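From: Ebise Asfaw
To: Lavbridge shared-rooms list
Subject: Re: Steel tables for the snack corner?

Soo-ah Shin wrote:
> Hi all. Stemetti will sell us 2 more of the stainless steel
> tables at the old price if we say yes before the end of September.
> I think we should. They wipe down in a second, they look
> clean, and people will finally stop piling snacks on the
> shelves. We could move everything onto the tables and get rid
> of the gray shelving. Any objections?
> Soo-ah

Yes, one or two.

I'll believe the "wipe down in a second" part when I've seen somebody do it without leaving streaks. Brushed metal shows every pass of the cloth if you go across the grain. We had a steel counter at the Mersha kitchen for 5 years and I never once saw it look the way it did in the catalog. It was a good counter. It was also the thing we spent the most time on.

As for the shelves, I'm not convinced they are the problem. Have a look at how the corner is set up with the table we've got:

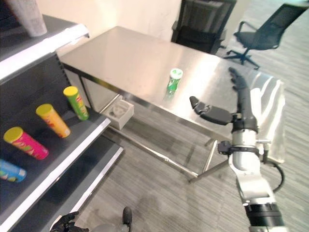 Photo: Ebise Asfaw / Lavbridge shared rooms

One green can standing on all that steel, and four snack cans lying on their sides on the middle shelf. To me that says the shelf is pulling its weight. Put those four on a bare metal top with no lip to speak of and I give it one afternoon before something rolls onto the carpet. You could stand them up, sure, but you can do that on a shelf too.

I'd keep the white cloth on the end whatever we decide. I'm less sure about the little white box or tray under the corner. Does anyone put anything in it? If the new tables come with the same tray and it costs extra, I'd like to know before we pay for it.

Also, what is "the old price"? The last quote I have from Stemetti is 3,959 for the lot, and I can't tell from it whether that includes delivery. Tellum quoted us separately for plain folding tables and never got a reply from us, which seems rude apart from anything else.

So I'm a no for now. I could be talked into one table if the gray shelving stays where it is. Soo-ah, can you forward the actual quote?

Ebise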